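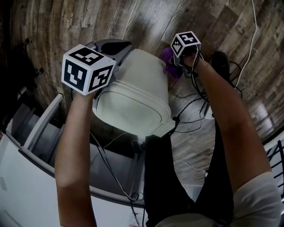 De l'urgence à l'ostéopathie : rencontre au cabinet de Minalside

Elle nous reçoit entre deux patients, blouse encore sur le dos. Pas beaucoup de temps. « On a jusqu'à 13 minutes, après j'ai un nourrisson. » On commence donc tout de suite.

Ses études d'abord. Kiné de formation, diplômée en 2000, puis l'hôpital de Solberg, service de rééducation. « J'ai adoré, mais je voyais les gens trop tard. Après l'opération, après les mois de douleur. » L'ostéopathie vient ensuite, en cours du soir. Des années de fatigue, dit-elle. Pas de regrets.

Une première consultation, comment ça se passe ? « Je pose des questions. Beaucoup. Le sommeil, le travail, les vieilles chutes. Les gens viennent pour le dos et on parle de leur mâchoire. » Les mains, seulement après. Et parfois pas du tout : elle renvoie vers le médecin dès qu'un signe l'inquiète — fièvre, perte de poids, fourmillements qui montent. « Là je ne touche à rien. »

Combien de séances ? Deux ou trois en général, espacées. Elle se méfie des abonnements. « Si rien ne bouge au bout de trois, c'est que je me suis trompée de piste. »

Depuis janvier elle assure aussi une permanence à Tuvdale, le matin, surtout pour des agriculteurs. Épaules, lombaires, genoux. « Ils attendent toujours la fin des travaux pour consulter, c'est un calandrier à part. »

Et pour elle-même ? Elle rit. « Je nage. Mal, mais je nage. »

On frappe à la porte, le nourisson est arrivé.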